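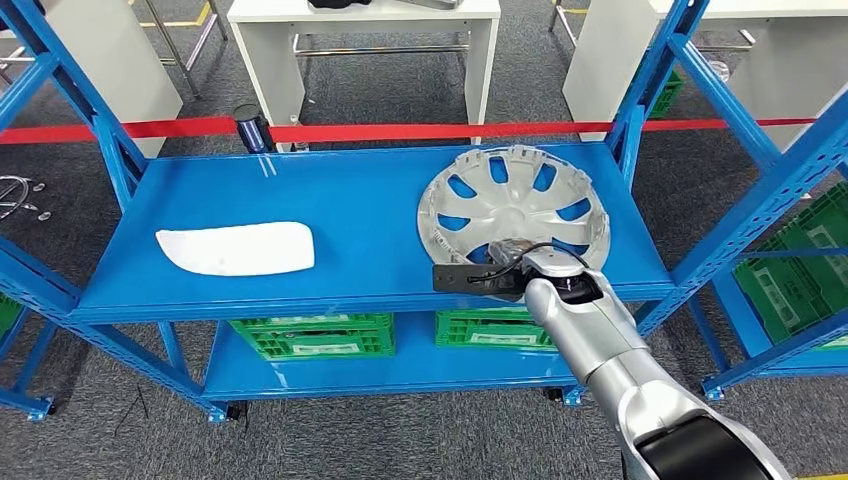 Drustley is a contract manufacturer of herbal and mineral supplements in capsule, tablet and loose powder form. The company operates from a single site in Ullbridge, where blending, encapsulation, bottling and storage are done under one roof. We do not sell to the public from the site. Equipment and fittings are kept plain, so that they can be inspected and wiped down without taking anything apart: the blue shelving, for example, has perforated steel uprights and crossbeams and a wide, flat top shelf. Raw powders are never put on open shelving of this kind. They stay in closed drums in the raw material store until a batch record calls for them.

What we make

Most of our output is made for other companies and carries their label. The remainder is sold through pharmacies and independent health stores under two names of our own.

Drornov is a line of single-herb capsules. Each product contains one dried extract, a filler where the fill weight requires it, and a plant-based capsule shell. The extract ratio and the part of the plant used (root, leaf, seed or bark) are printed on the side panel. We do not use proprietary blends in this line, so the quantity of every active ingredient can be read from the label.

Apaza is a line of mineral powders and tablets, mainly magnesium, zinc and potassium salts. The label gives the weight of the elemental mineral per serving as well as the weight of the compound. Customers comparing products should use the elemental figure. Two products with the same compound weight can deliver quite different amounts of magnesium, depending on the salt.

We do not manufacture products with hormone content, stimulant weight-loss products, or anything whose formula the customer is unwilling to disclose to us in full.

How a batch is made

Every batch begins with a written master record. The record lists the ingredients, the supplier lots that may be used, the blending order, the blending time and the limits for each in-process check. A batch cannot be released to the floor until the record has been signed by production and by quality. The two signatures may not come from the same person.

Incoming material is placed in quarantine on arrival. A sample is drawn from each lot and tested for identity before the lot is moved to approved stock. For botanicals this means a chemical fingerprint compared with a reference sample, plus a microscope check when the material is supplied as cut or powdered herb. Extracts are also checked for moisture and residual solvent. A supplier's certificate of analysis is filed with the lot, but it does not replace our own identity test.

Blending is done in tumble blenders with a working capacity of 2,000 liters. Minor ingredients are first mixed with a portion of the filler in a small blender, then added to the main load. This step takes extra time. It is kept because a mineral or extract present at a low level will otherwise form pockets, and no amount of further tumbling removes them reliably.

During encapsulation, 20 capsules are pulled from the line at each check and weighed one by one. If any single capsule falls outside the limit, the line is stopped and everything filled after the last good check is set aside. The same sample size applies to tablets, which are also tested for hardness and for the time they take to break apart in water.

Finished goods are tested for microbial count and heavy metals, and for the amount of active ingredient claimed on the label. Retained samples of each lot are kept in the final packaging. They are stored under the conditions stated on the label and can be opened if a complaint is received.

Allergens and cleaning

Milk, soy and tree nuts are handled on the site. Wheat, egg, fish, shellfish, peanut and sesame are not. Products with a declared allergen are scheduled at the end of the production week, ahead of the full clean on Sunday. Surfaces that touch the product are swabbed after cleaning and the line is not restarted until the swabs have passed. Customers who need a statement for a particular product can request one by quoting the lot number.

The air in each processing room is filtered and extracted separately. Strong-smelling material — valerian and garlic are the usual ones — is run in the end room with its own set of scoops, liners and hoses. These are color-marked and do not leave that room.

Label claims

We review customer labels before printing. The review covers the facts panel, serving size, ingredient order, allergen statement and lot coding. Structure and function claims must be backed by a file that the customer holds and that we have been shown. We will not print labels that claim to treat, cure or prevent a disease. We will also not print a time of onset ("works in minutes") for any oral product unless the supporting study used the same ingredient, in the same form, at the same dose.

Working with us

New customers are asked for a target formula, a pack format and an expected yearly volume. If the formula is not final, our technical staff can advise on fill weight, flow and shell size, and will say at that point if a blend is unlikely to run well. Sticky extracts and very light powders are the two common problems. Both can usually be handled with a change of carrier or by granulating before filling, at some added cost per bottle.

A pilot batch is required before the first full run. Samples from the pilot are sent to the customer and held at our site for stability work. Normal lead time from an approved pilot to shipment is 8 weeks, assuming that packaging has been delivered. Botanical material with a single yearly harvest may take longer, and orders that depend on it are best placed before August.

Site visits and customer audits are accepted on working days by arrangement. Visitors are asked to leave jewelry and watches in the lockers provided, and to declare any recent stomach illness at the front desk. Audits of the storage areas start at 2 p.m., after the day's goods have been received.

Statements made about Drornov and Apaza products have not been evaluated by the Food and Drug Administration. These products are not intended to diagnose, treat, cure or prevent any disease. Anyone who is pregnant, nursing or taking prescription medicine should speak to a doctor or pharmacist before use.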